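冰芯库与低温实验室参观记

三月里去了一趟Kenevcombe冰芯实验室，前后待了一个下午。这次参观是随Jamora冰川研究网的年度走访安排的，同行的人大多做湖泊沉积或者树轮，真正钻过冰的不多。我做的是湖芯，对冰芯处理的流程一直只有书本上的印象，所以把看到的和听到的尽量记下来，供组里没有去成的同事参考。

实验室在一栋旧的农产品冷藏楼里，离车站走路十几分钟。当初选这里，是看中了原有的隔热墙体和两路供电。接待我们的是Grigore Filip，他管冰芯库，也负责野外钻取的后勤。他先在一楼会议室讲了半个小时，主要讲他们手上最重要的一批材料，即Plunis冰帽的冰芯。

Plunis冰帽不大，顶部平缓，夏季有融水，这一点决定了后面几乎所有的工作方式。他们在那里一共钻了4支冰芯，彼此相距很近，最长的一支到了基岩，其余几支提前停钻，原因各不相同：一支是钻头卡住，一支是天气变坏、直升机要提前撤人，还有一支本来就只打算取上部的粒雪和浅层冰。钻取用的是电动机械钻，进入温冰以后换成热钻。Filip说换钻的时机很难掌握，冰温接近融点时，机械钻切下来的冰屑会重新冻在钻筒外壁上，提钻越来越费力。他们第一年换得太晚，损失了四天。

冰芯分段装进聚乙烯套管，再放进保温箱，由直升机吊到山谷里的冷藏车上。每一段都在现场量长度、称重、记录断口和可见的冰层，编号写在套管上，同时抄一份在纸质本子里。最后入库的一共681段。我问为什么还用纸本，他说平板电脑在低温下掉电太快，而且戴着厚手套点不准屏幕。我们在湖面上作业也有同样的问题，回去可以考虑恢复纸本。

接下来分两组进冷库。主库温度设在零下三十度，外面有一间过渡间，在那里换衣服、换靴子。每组在里面不超过二十分钟。库里是移动式货架，冰芯按钻孔和深度排列，顶部在靠门一侧，越往里越深。每支冰芯都留了一部分不动，作为存档，切割时沿长轴剖开，存档部分放在单独一排，动用要经过书面申请。Filip说近几年申请越来越多，多数是要做以前没有想到的项目，例如微塑料和环境DNA，这也说明当初留样是对的。

主库出过一次事故，他讲得很坦率。几年前的夏天，压缩机的一个继电器失灵，温度报警发到了一个已经离职的同事的手机上。等值班的人发现时，库温已经升到零下十一度。冰芯没有融化，但是他们对靠近蒸发器和靠近门口的几段重新测了电导率，和事故前的数据作了比较，没有发现明显差别。后来报警改成同时发给四个人，每个季度试一次。我们自己的岩芯库只有一个报警号码，这件事应该尽快改。

切割间的温度高一些，设在零下十八度，人可以待得久一点。里面有一台卧式带锯，两张拉着塑料膜的工作台，还有一台层流柜，做痕量元素的样品都在柜里处理。那天有人在切浅层的一段，切得很慢。切片厚度按用途分：做稳定同位素的细，做花粉和不溶颗粒的粗。花粉需要的冰量大，所以分辨率上不去，这是几个组之间长期要协商的事。我原来以为切割方案是统一的，看了才知道每一段都有一张单独的切割图，由几个组签字以后才能动锯。

定年是大家问得最多的部分。Plunis的上部靠季节信号数年层，同位素和铵离子的峰在粒雪里还比较清楚，往下因为融水下渗，信号变得模糊，数层就不可靠了。中部主要靠铅二百一十和氚峰，下部靠冰里的水不溶性有机碳做放射性碳测年。最底下的几个样品给出的年龄超过1000年，但误差很大，Filip在幻灯片上把误差棒画得很醒目。有同行问能不能用火山层来约束，他说找到过几处可疑的硫酸盐峰，都没有可以辨认的火山玻璃，目前没有写进年代模型。

融水的影响他们单独做过一项研究。在冰帽顶部埋了一串温度传感器，下到60米，连续记录了三个夏天。结果显示粒雪层在夏末整层升到零度，冬天的冷波传不到底，深部的冰仍然是冷的。换句话说，下面保存的是过去较冷时期形成的冰，现在上面正在变暖。这组数据存放在Gebreyes数据平台上，注册以后可以下载，格式是纯文本，附有传感器的标定记录。我下载看了一下，时间戳用的是世界时，和当地气象站的数据合并时要注意。

分析部分在二楼，是常温房间。连续流融化系统占了一整间，融化头在一个小冰柜里，融水分成几路，一路测电导和粉尘，一路接离子色谱，一路收集起来留给别的实验室。同位素用的是激光光谱仪，两台轮流运行，一台测样，一台做标定和维护。负责仪器的博士后提到，标准水样是他们自己从冰帽附近的雪里配的，每年和外面的实验室比对一次。
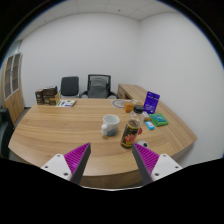
下午四点以后是讨论。主要谈了三件事。一是湖芯和冰芯的对比，Plunis山脚下有两个小湖，其中一个的沉积物是有纹层的，如果纹层可以确认为年层，就有可能把冰芯下部的年代再约束一下。Filip愿意提供粉尘数据，我们这边出湖芯的元素扫描结果，先挑最近两百年的一段试着对。二是样品命名，各家的编号规则不一样，合并数据时常常出错，大家同意以后至少在元数据里写明深度是从雪面算起还是从钻孔口算起。三是下一次野外，他们打算在冰帽的北坡再取一支浅芯，看看风吹雪对积累量的影响，时间还没有定，要看经费。

有几点不太满意的地方也记一下。讲解用的材料没有事先发给大家，很多图在投影上看不清，尤其是年代模型那几张。冷库里说话听不清楚，风机声音很大，站在后面的人基本只能看。另外过渡间的靴子尺码不全，我穿的那双大了两号，走路要很小心。

交通方面，从市里坐区间火车过去最方便，下车以后沿河走，过了桥就能看到冷藏楼的灰色外墙。楼里没有食堂，附近只有一家面包店，下午两点以后就没有什么东西了，最好自己带饭。参观需要提前三周写信，进冷库的人要填一份健康声明，有心脏病或者哮喘的不能进。访客的午饭和背包放在一楼的柜子里，相机可以带上楼，但是进冷库之前要装进密封袋，出来以后过一个小时再打开，避免结露。

Filip答应把切割图的空白模板和报警测试的记录表发给我，收到以后我会放到组里的共享文件夹。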